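Dilline Square Table, 44 inch
Sold by Edano Home Goods

Tables > Small rooms > Square

In stock, ships flat in 2 boxes

I've been selling tables for a long while now, and the Dilline is the one I keep pointing people to when they tell me they have a small kitchen and a lot of opinions about it. It's square, it's plain, it's a quiet gray that leans a little brown depending on your light bulbs, and it has a matte top that doesn't throw your ceiling lamp back in your face. I have the same one at home (bought with my own money, before we even carried it!) and it's been through homework, taxes, two birthday cakes and one very long jigsaw puzzle.

Why square? I get asked this a lot. A round table is lovely but it eats up the corners of a room, and a long rectangle means somebody always ends up down at the far end, yelling for the salt. With a square, everyone's the same distance from the snacks. You can shove it up against a wall on a weeknight and pull it out when company comes.

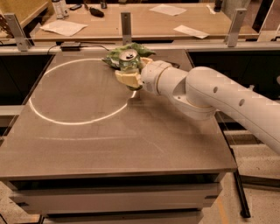 Gray matte top, with a can in a crinkly green wrap.

The top

We tried three finishes with Weerasinghe, the shop that makes these for us, and I was the pest who kept sending samples back. The first was too shiny and the second felt like chalk, which gave me the shivers every time I set down a plate. The one we kept is smooth but not slick, so paper stays put when you write on it. It wipes down with a damp cloth and a drop of dish soap. Please skip the scrubby side of the sponge - it'll leave a dull patch, and I can't fix that for you over email.

Coasters: I'd use them for hot mugs. For cold drinks I don't bother, but I do wipe up the ring before I go to bed. Red wine comes up fine if you get to it the same evening. Turmeric doesn't, so if you cook with a lot of it, put down a cloth or make your peace with yellow.

Size and fit

The top is 44 inches on each side. Four people eat comfortably, and you can squeeze in a fifth on a stool at the corner if they're good-natured. You'll want to leave enough room behind each chair for someone to get past without turning sideways. Tape the outline on your floor before you order, seriously, and live with the tape for a day. I've talked more than one customer into the smaller Ameo that way, and they were happier for it.

It weighs around 53 pounds once it's together. I can slide it across the room by myself on felt pads, but for stairs you'll want a friend.
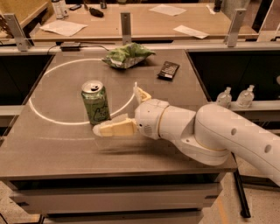 Green soda can on the tabletop, tab already open.

Putting it together

The legs bolt on from underneath with the hex key in the bag. Lay the top face down on a blanket, get all four legs on finger-tight, then go back and snug them up. If you crank the first one down all the way before starting the others, the last one will fight you - ask me how I know! Turn it over with two people, one on each side, and lift it, don't roll it up onto its legs.

Each foot has a little leveling screw. My kitchen floor slopes toward the back door and I still got rid of the wobble in a few minutes. Check the bolts again after a month or so, once everything's settled in.

Game nights and other uses

A fair number of these go to people who never plan to eat on them at all. One customer does all her quilting layouts on hers, and another runs a weekly card game and bought a second one to push alongside for the bigger crowd. The edges are straight enough that two line up nicely.

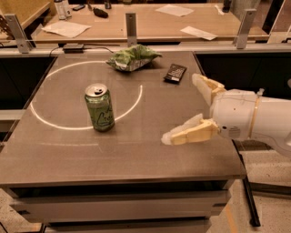 I'd stick to the one color if you're pairing them, and order them together if you can, so they come from the same batch. The shade drifts a tiny bit through the year. I can't see it myself but my sister swears she can, and she's picky in a useful way.

Returns

You've got 90 days. Keep the boxes for at least the first week, flattened behind the couch or wherever, as they're a pain to replace. Scratches from normal use aren't covered, but a warped top or a leg that won't seat is, and I'll send the part out without making you mail the old one back. Restocks usually land in August, so if the button above is grayed out, put your email in the box and I'll write to you when the truck comes in.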